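Etura soil and water logger – progress report, June

Hi Edin,

Thanks for being so patient with me over the spring report (the one that was mostly an apology for the parts delay). We have a lot more to show for ourselves now, so get a coffee.

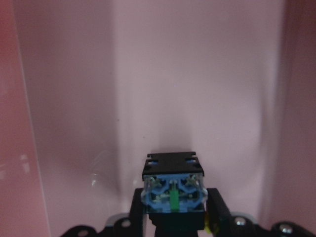
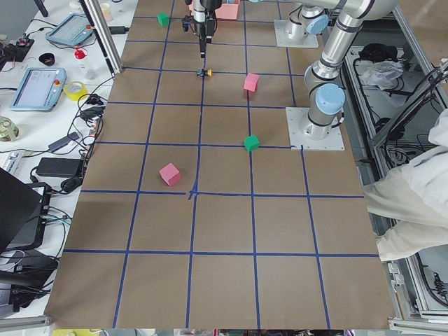
Embedded Devices Group, Wesley Building

The big news is that the new firmware runs. Tien-fu rewrote the sleep routine over three very long evenings, and a logger now wakes up, reads the moisture probe, sends its packet and goes back to sleep in 438 milliseconds. It used to take 486, and your target was 450, so I'm delighted! Most of the saving came from leaving the radio's settings in memory between wakeups, where the old code loaded them again every single time.

We have 4 loggers out in the field plots at Heltimham, all talking to the base station in the pump shed. Over the month 97 percent of the packets got through. The missing ones are nearly all from the logger down by the creek – the bank is higher than I remembered, and the antenna sits too low behind it. Kai-wen wants to put it on a taller pole and I think she's right, so that's first on the list for July.

The dashboard is behind. I'd promised you a page the growers could open on their phones, and what we have is a page that opens nicely on my laptop. The graphs are fine, the menus are a mess. Tsung-han has started over with a simpler layout (one plot per screen, big numbers) and I like it much better already.

On money, we're under on parts and a little over on travel, because I drove out to Heltimham twice to chase a bad ground wire. Could we move some of the parts money across? I'll send the form if you say yes.

Still to come: the taller pole, the phone page, and the battery test with the new sleep routine. I also owe you the wiring diagram, which I keep redrawing. You'll have it with the July report.

Hok-lam Tang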